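Print this page
E-mail this page
Posted Feb 25, 2023 by deskbound_in_ohio

Has anyone bought the Teditz hand-held gripper kit? Worth it for a small job?

I do contract work for a company that wants demonstrations of ordinary desk tasks. Pick up the mouse, put down the mouse, move the stapler to where the stapler should have been all along. They pay per accepted clip and they don't care what hardware I use as long as it's a hand-held gripper with a camera mount and the clips pass their checker.

I've been borrowing a gripper, and the owner would like it back. So I'm looking at the Teditz kit, which comes in two flavors. The plain one is $1,165 and includes the gripper, two pairs of ribbed soft pads, the camera bracket, and a carrying case. The "studio" one is $2,539 and adds a second gripper, a calibration board, a year of the Sudis software, and what the product page calls "priority onboarding." I asked what that was and got a link to the product page.

My questions:

1. Do the soft pads hold up? The ones on my borrowed unit went smooth on the high spots after a month and started dropping anything with a shiny shell.

2. Is the Sudis software needed, or can you get the files off without it?

3. Can a person who is not an engineer put the thing together? I own one good screwdriver and a lot of confidence.

4. Has anyone gone with the Poto instead? It's cheaper, but every review I can find seems to have been written by the same very happy individual.

My target is 2,000 accepted clips by July, mostly at one desk. I don't need two-handed anything, and I'm not going to be folding shirts.

-----

Answer from gripfatigue, posted the same day

Get the Poto. Works fine. Never had a problem except the trigger.

-----

Answer from secondshift_sam_not_my_name

I'll try to be a bit more help than that, although the trigger remark is fair warning. I've had the plain Teditz since last summer, and before that a Poto, which now lives in a drawer with its trigger taped to it.

Pads. They wear, and they wear in a particular way: the ridges nearest the tip go first, because that's where everybody pinches. You can stretch a pair by swapping left and right halfway through, if your pads are the symmetrical kind. The Teditz ones are. A replacement pair is $23, and I go through one every six or seven weeks at a pace a little slower than yours, so put that in the budget. Don't clean them with anything stronger than dish soap. I used the orange stuff from the garage once, and they came out gummy and smelling like a fruit stand.

Shiny objects are hard for every gripper I've tried. A computer mouse is a good test if you want one, since it's smooth, wider than it looks, and has a curve exactly where you'd like a flat side. With fresh pads, I take mine across the sides, a bit forward of the palm rest, and it stays. With worn pads it creeps backward and then leaves. If a seller will let you try a unit before you buy, bring your own mouse and ignore whatever foam block they hand you. Everything can lift a foam block.

Software. You do not need Sudis. The plain kit writes ordinary video files to the card and a separate file with the gripper opening, and your client's checker should be happy with that. Ask them first, in writing. Sudis is pleasant for trimming and for spotting clips where the object slipped out of view, and it's sold by the month if you get curious. Buying a year of it up front inside the studio bundle saves you less than the bundle page would like you to feel it does.

Assembly. It took me one evening, and would have taken half of one if I'd read page four before page nine. Everything is screws into plastic. Go slowly and stop when they're snug. The front plates have three each and they will strip if you lean on them, and then you will learn what the company charges for a plate. Your one good screwdriver is fine provided it's small.

What I don't like: the handle. It was clearly shaped around a hand belonging to someone with no wrist. After an hour I need a break. Some people wrap it with bicycle tape, which helps, and makes the whole thing look like it was found in a river. The case is also too short for the gripper with the camera bracket attached, so you take the bracket off every time you pack up, and then you recalibrate every time you unpack. I leave mine out on a shelf under a dish towel.

Customer service is slow and polite. I wrote to them twice. The first reply solved it, the second thanked me for my interest in robots.

For your job I'd buy the plain kit, three spare sets of pads, and a bigger memory card. If you ever do need two hands, the second gripper is sold separately, and by then there will probably be a used one from somebody who paid for priority onboarding.

-----

Answer from wiredwrong

Agree with most of the long answer. Two things to add.

Nel rents these by the month. I did that for a short job and it came out well ahead of buying, but for a run as long as yours I think you'd pass the price of the plain kit by spring. Their rental units show up with whatever pads the last person wore out, so ask for new ones before it ships. You get them if you ask. You do not get them if you don't.

The other thing is your desk. One desk for 2,000 clips sounds easy, and then the checker starts bouncing them for being too much alike. Mine did. I ended up shifting the background every couple of dozen clips: books into a different stack, the coffee cup from the left to the right, flowers in, flowers out. Leave the normal clutter where it is, too. I tidied mine up the first week, like company was coming, and the client wrote back asking for "more lived-in surfaces." I have never been so well qualified for anything.

Watch the finish on the desktop as well. Polished wood throws glare if there's a window or a lamp off to one side, and a bright patch under the object was my most common rejection after plain dropping things. A curtain takes care of most of it. My setup at the moment, with the mouse task going, and the books due for another shuffle: 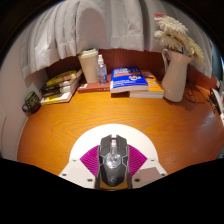
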